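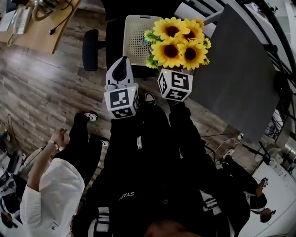

Vol. 16, No. 3, p. 1543

4. Evaluation of the Balora Hand-Held Kit

4.1 Configuration under review

Figure 3 shows the Balora kit in operator use at the Dosen site. The kit is sold as a pair of hand-held grippers with printed marker cubes, a head-mounted camera, and a license for the Sopacua reconstruction software. No robot is needed at the recording stage. Gripper trajectories are recovered offline from the head view by detecting the square codes on the cubes, and the result is exported as two six-degree-of-freedom tracks plus a jaw opening signal for each hand.

The unit tested was a standard retail set, bought at list price. The vendor had no part in the test plan and did not see the results before submission. Firmware and software were left at the versions supplied, with default settings except where stated.

4.2 Objects and task

Handling of soft, irregular objects was treated separately from the rigid-object trials in Section 3. The bouquet of artificial sunflowers in Figure 3, held in the right gripper, belongs to this group. Objects of this type are hard on a head-view tracker for two reasons. The petals and leaves extend well past the jaws and can cover a cube face when the wrist turns inward, and the outline of the object changes with grip force, so the object itself cannot serve as a fallback reference.

Each trial consisted of a pick from a stand, a carry with at least one change of wrist orientation, and a place into a second stand. The idle gripper was kept in view during the carry. Operators were told to work at their own pace and were given no feedback on tracking quality. Other people were free to move through the work area, as they would at a customer site, and the furniture and cabling were left where they stood.

4.3 Marker visibility

A pose was counted as valid when at least one face of a cube was decoded and the reprojection error stayed under the default threshold. Of 3000 sampled time steps in the soft-object group, 1543 had valid poses for both grippers at once. The remainder were dominated by loss of the loaded gripper only; loss of both together was rare and was mostly confined to fast head turns.

The cube geometry explains much of this. With the gripper held out in front of the chest, the top faces point toward the camera and decode reliably. When the operator brings a bulky object close to the body, the viewing angle on those faces becomes shallow at the same moment that the object begins to cover the side faces. Raising the cube mount would help, at the cost of added inertia at the wrist – a trade the vendor's manual does not discuss.

Sopacua fills short gaps by interpolation. For gaps under the default limit the filled track was smooth and agreed with the reference. Longer gaps were also filled when the "continuous export" option was on, and in that case the exported file did not mark which samples had been measured. We consider this a defect. All results in this section were computed with the option off.

4.4 Comparison with the Humham rig

The same tasks were repeated with the Humham rig, which places a camera on each gripper and uses no cubes. Humham lost fewer poses during close carries but drifted in areas with plain walls and bright, featureless floor. Balora showed no cumulative drift in any session, as expected of a system that measures each gripper relative to the head at every step. Its absolute accuracy in the room still depends on the head track, and errors there pass directly to both hands.

Setup time favored Balora. Fakir and Govindasamy each completed calibration on the first attempt using only the printed guide. Boateng, who had prior experience with both products, preferred the Humham grip for long sessions and reported less forearm fatigue.

4.5 Suitability

On this evidence the kit is suitable for recording two-handed work with small or compact objects at arm's length. For bulky or leafy objects we advise a second, fixed camera – supported by the software but sold separately.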